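Capítulo 5
O financiamento de empresas tecnológicas por parceiros industriais

Objetivos do capítulo
Distinguir investimento financeiro de investimento estratégico.
Calcular a participação de um investidor a partir da avaliação anterior à ronda.
Identificar as cláusulas que condicionam a autonomia da empresa participada.

5.1 Enquadramento

Uma empresa que desenvolve tecnologia com ciclos longos de investigação raramente se financia apenas com receitas. Entre o primeiro protótipo e a venda regular decorrem vários exercícios em que a despesa excede a faturação, e a diferença tem de ser coberta por capital próprio, por dívida ou por subsídios. A dívida bancária é pouco adequada a esta fase: os ativos são sobretudo incorpóreos e os fluxos de caixa não permitem um plano de reembolso credível. Resta, na maioria dos casos, a emissão de novas participações.

O capital pode provir de fundos de capital de risco ou de grupos industriais. Os primeiros procuram a valorização da participação e a sua alienação num prazo definido. Os segundos podem ter ainda outros interesses - acesso à tecnologia, garantia de fornecimento, entrada num mercado adjacente - que nem sempre coincidem com os dos restantes sócios.
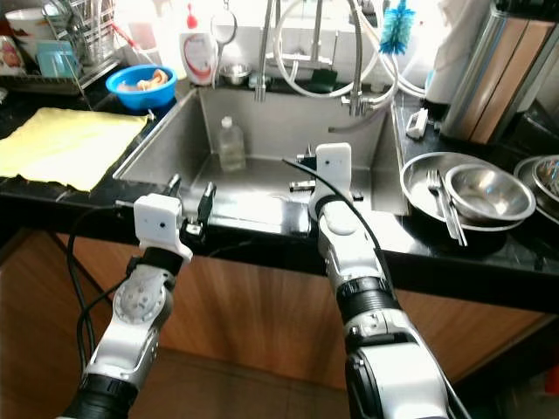

A distinção tem consequências contabilísticas e jurídicas. Uma participação minoritária sem influência na gestão é tratada como instrumento financeiro. Quando o investidor passa a exercer influência significativa, presumida em regra a partir de 20% dos direitos de voto, aplica-se o método da equivalência patrimonial, e os resultados da participada refletem-se proporcionalmente nas contas do investidor. A presunção é ilidível: a composição do conselho de administração e os acordos comerciais entre as partes também são relevantes.

5.2 O caso Fledus

Ao longo do capítulo recorre-se ao caso da Fledus, sociedade que desenvolve software de planeamento de trajetórias para veículos de carga. A empresa foi fundada por Ghada Azar e teve como primeiro investidor o fundo Landska. Em agosto, a administração abriu uma ronda destinada a financiar a homologação do produto, tendo recebido duas propostas.

A primeira, do fundo Enriquez, previa a entrada de 30 milhões de euros sem condições comerciais. A segunda, do fabricante de camiões Himwood, previa a entrada de 50 milhões, acompanhada de um contrato de fornecimento e de um direito de preferência sobre qualquer venda futura da empresa. Ambas assentavam numa avaliação de 200 milhões de euros anterior à entrada do capital.

A diretora financeira, Marlene Medeiros, apresentou ao conselho uma análise em duas partes. A primeira tratava a diluição. Com a proposta da Enriquez, a avaliação posterior seria de 230 milhões e o novo sócio ficaria com 13,0% do capital. Com a proposta da Himwood, a avaliação posterior subiria para 250 milhões e a participação para 20%, no limiar da influência significativa. A segunda parte tratava o direito de preferência, cujo custo não figura em nenhum balanço, mas que tende a afastar outros compradores e, por essa via, a reduzir o preço de uma alienação futura. 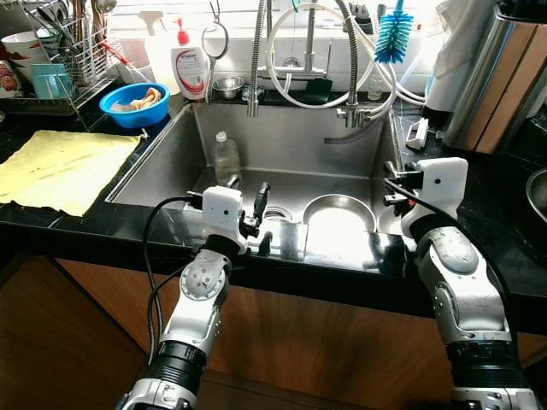 Por que motivo se divide o montante investido pela avaliação posterior à ronda e não pela anterior?

O capital que entra passa a integrar o património da sociedade, pelo que a quota do novo sócio se mede sobre o valor total já com essa entrada; dividir 50 por 200 daria 25% e sobrestimaria a participação da Himwood em 5 pontos percentuais.

5.3 Cláusulas habituais

O acordo parassocial que acompanha uma ronda regula matérias que os estatutos deixam em aberto. As mais frequentes são o direito de designar administradores, o direito de veto sobre operações determinadas, a proteção contra diluição e a exclusividade. Esta última merece atenção particular quando o investidor é também cliente, uma vez que a restrição de vendas a concorrentes do investidor diminui o mercado acessível e deve ser incorporada nas projeções de receita. Na secção 5.4 analisa-se a redação de cada cláusula, começando pelo direito de designação.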